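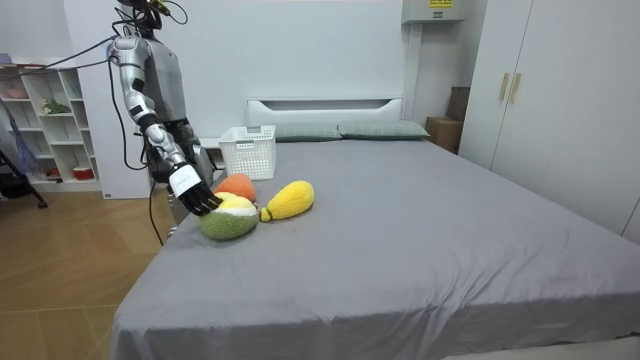
Phelan thought the October drag bingo should of been advertised sooner, half the regulars at Skomamis only heard the day after. Point taken. Posters up two weeks ahead from now on, also online.

Minutes, 9th November, back bar at Skomamis. Quorum ok. Last minutes passed, one spelling fix.

1. Bar news. Wostalen reopening under new owners, keeping the name. They want a women's night every month and asked if we'd share the listing. Agreed. Reply to go out this week.

2. Door charge. Long talk. $5 stays for cabaret nights, free before 9 otherwise. Proposal to raise it to $8 voted down, 2 for, 5 against.

3. Ader. Landlord still unhappy re noise on the patio. Music off outside at 11, doors shut. Ader to send us a copy of the letter. Karaoke moves indoors till spring.

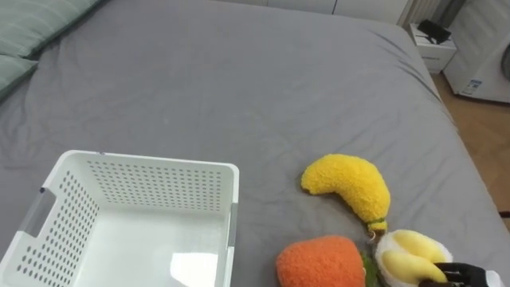 Is the New Year's party ticketed this time? Tickets only, 50 on sale at the bar first, the rest online if the room allows.

4. Pub crawl. Order of stops: Ader, Wostalen, finish at Skomamis. Last year's route ran late, so shorter stays. Wristbands to be orderd, color not decided.

5. Pride float. Too early. Carried over.

AOB: coat check keeps losing tags, new set needed. Jukebox still eats quarters. Request for more country, noted.

Next meeting same place, date by email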